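Gerkance bin-packing set, README
Last changed 16/07/2025
3 shares · 0 comments

What you get if you download this: first-person recordings of people putting small boxes and cans into clear plastic containers, and sometimes taking them out again. Read the limits section before you train on it. 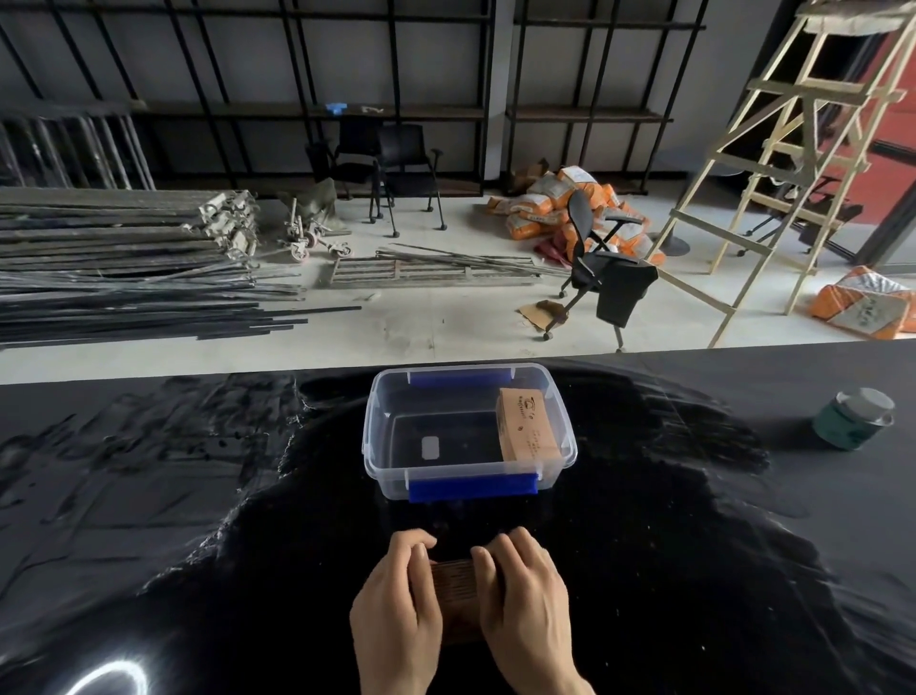
## Why it exists

Bultano wanted examples for a policy that packs mixed goods into an open container. The plan was to record people doing the job with their own hands, from head height, and let a model work out the rest. We have doubts about the second half of that plan, and we wrote this file partly so that those doubts travel with the data.

## Contents

- 91 episodes in the main folder
- 18 of those marked "held out"; please leave them that way
- 6 object types, listed in objects.txt
- one line of text per episode, typed after recording

The goods are ordinary packaging: cardboard boxes in more than one size, a cylindrical tin with a metal lid, that sort of thing. Episodes begin with the hands at the near side of the table and some of the goods already placed. In the sample still the tan box stands at the right end of the container, the small brown box is under both hands, and the green tin is out to the right on the table. A model that has only ever seen an empty container at the start will have trouble here.

## Labels

Each line names an object and a goal, for example "brown box into container." The writers were told to keep it short and they did, maybe too short. "Into container" does not say which end, which way up, or whether touching the other box is fine. Two people labeling the same episode often agreed on the words and disagreed on where the action started. We kept the first label and threw the second away, and we would not do it that way again.

Start times are the weakest field. Hands resting on a box can mean the person is about to lift it, has just put it down, or is waiting for the go signal. From a single still you can't tell, and a few labelers were guessing from clips too.

## Limits

**Glare.** The tabletop has a shiny black film on it and throws back bright streaks. Depth estimates over those patches were bad in every tool we tried. Rawat suggested masking them. We tried it and lost part of the container rim.

**Clear plastic.** You can see through the container wall to whatever is inside, down to a small white label on the floor of it. Segmentation tools like to cut the object out and forget the wall.

**Covered objects.** With a hand on each half of a small box, very little of the box is left to look at. Any score that counts visible object pixels will punish perfectly good episodes.

**Background.** The recordings were made in a workshop, with metal bars, shelving, chairs and a pile of orange-and-white sacks beyond the table. Some will call this variety. It is one room. If your results drop when you crop the background away, you have learned the room.

## Claims we don't make

Onance ran a baseline and reported that it "generalizes to new goods." The test goods were the training goods turned to a different side. Their numbers are left out of this file until somebody repeats the run with objects that aren't in objects.txt.

We also don't know that human hands are a good stand-in for a gripper on this task. People steady a box with both palms and spread fingers. Most grippers can't, and copying the path of the wrist doesn't fix that.

## Use

Split by session, never by clip. Neighboring clips share a table layout and will leak. The loader script does this by default; the flag that turns it off is still there and should probably go.

A second room is planned for December. The version number will change when those files are added, and old scores should not be compared with new ones.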